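August, bench notes, 2:35 pm
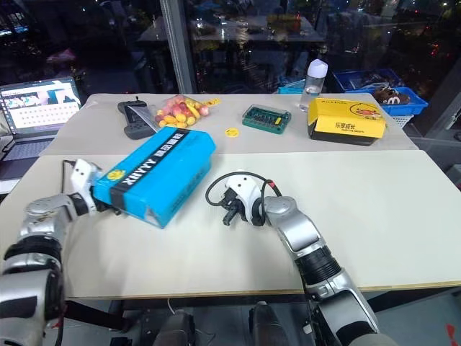
**Zesville Workshop / Packing & Sorting Team**

Blue XHYYY box is on the front table, still to be logged. Put it down as item 59 and copy the label in full, Chinese characters included.

Back table needs sorting before the next batch:

- candy bag: goes in the snack drawer
- yellow token: tape it to the log sheet
- green bit case: check against the Clenine list, keep the yellow tag inside
- game controller: shelf 246, antenna up
- yellow box with the black base: leave out for now

Water bottle off the table, please. Tops get wiped at the end of the shift.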